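Subject: Re: [stedwood-list] Microwave question (long, sorry)
Date: January 2024

Hi all,

Thanks for the replies to my question about the break room microwave at Stedwood. I'm answering everybody in one go, bits of the original first:

> The old Trutell has finally quit and we have up to 400 dollars
> to spend. Does anyone have a countertop model they like? It has
> to be simple enough for people who only ever reheat soup.
> 27 of us share it, so it gets a workout!

So! A few of you asked what I'm leaning toward. I've pretty much fallen for a cream one (I know, I know, color shouldn't matter, but after years of that scuffed black box I want something cheerful). It has rounded edges, a wide door with a dark window, and one big oval button at the bottom of the panel to open it. I love a push button. The handle on the Trutell came off in May and we've been prying the door open with a spoon ever since.

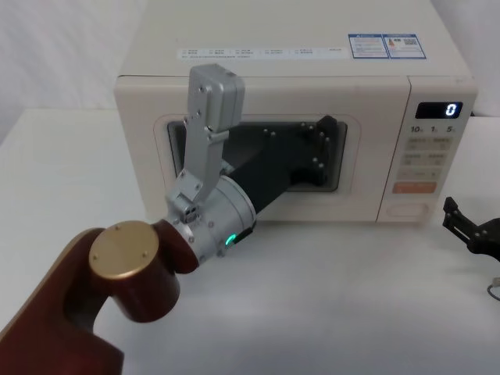 Annick Picard wrote to me off-list that I should forget about color and go measure the shelf, depth first, and leave a few inches behind for air. She also says to wipe the inside with a damp cloth every evening and never let anybody heat tomato sauce without a lid. Fair enough, Annick, I went and got the tape measure!

The shelf is fine for depth but a little tight on the left, so the coffee maker is moving over by the sink. The paper towels can go in the drawer.

I do like that the orange button stands out so well on the panel. The rest of the buttons have small gray printing, and I may put a label or two on the ones we use most (does anyone still have the label maker from the Odera office?).

Two things I'd still like to hear about: has anyone got a splatter cover that survives the dishwasher, and does the recycling place in Brarnton take dead microwaves? The Trutell is sitting under my desk and I keep kicking it.

Thanks, everybody!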